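So Wellthorpe has a new page up about "the one-bin method" for kids' toys and my feed is full of people swearing by it. I have questions.

The pitch: you own one bin. Every toy that doesn't fit in the bin goes. No shelves, no baskets, no labels. Tidying takes 3 minutes, they say. Three minutes for whom? With what child?

I'll give them this much, I hate labels too. I spent a whole Sunday in June making little picture tags for a set of drawers and by dinner the drawer marked CARS had a sock and half a cracker in it.

But a bin is just a floor with walls. Stuff goes in, fine. Getting stuff out is the part the page skips. A kid who wants the thing at the bottom tips the whole bin over. You've now tidied twice.

Page says a family "typically goes from 200 toys to 12." Where does that come from? No link, no footnote. Whose 200? Does a box of crayons count as one or as 24? If you let me decide what a toy is I can get any house down to 12.

Then the shopping list. Of course there's a shopping list. The Jallivance bin, which is a plastic bin. The Friesen bin, which is a nicer plastic bin and costs as much as a week of groceries. I compared the measurements and the difference in depth is less than my thumb.

"Deep sides keep the mess contained." Deep sides keep it where a four-year-old can't reach without climbing in. Mine climbed in. She liked it in there. She took a snack.

Also, please look at what bins look like after real use. The ones on the page are white and sitting in sunlight next to a fern. Toys are hard and kids throw them. Anything you keep toys in is going to get scratched to pieces, and I'd trust the whole thing more if they'd shown me one at the end of a year.

Somebody in the replies says their group in Clumow does toy swaps out of bins and it works great. OK, that I can believe! A swap is a different job. Adults are standing there, the toys are spread out, and you only need to keep things together for a morning.

What I'd believe for a home: a big open bin, wide and not too full, so everything sits on the bottom and a kid can see all of it. More like this. 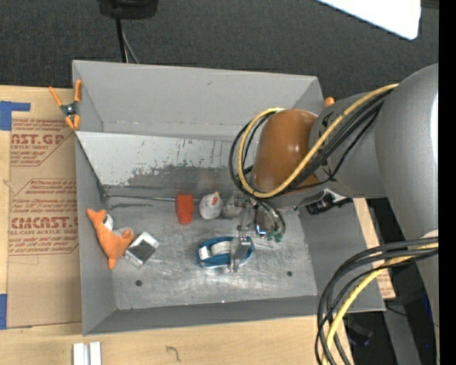 Orange plush on the left, white bird-looking one toward the back, blue tray thing up front. Scratched-up gray bin, and I like it better for that.

See how there's bare floor between things? You could pick out the orange one without digging. Now put the other 188 in on top and tell me the method still works.

And it does mean putting most of the toys somewhere else, a closet or the garage, which the page calls "rotation" and I call owning the same number of toys in two places.

A commenter claims 2000 families have done the challenge. Signed up for the emails, maybe. I signed up for the emails. Count me as one of your success stories, I guess, my living room is all blocks right now.

Will try it for a couple of weeks anyway with a bin we already have. Not buying the Friesen. If she climbs in again I'm counting her as one of the 12.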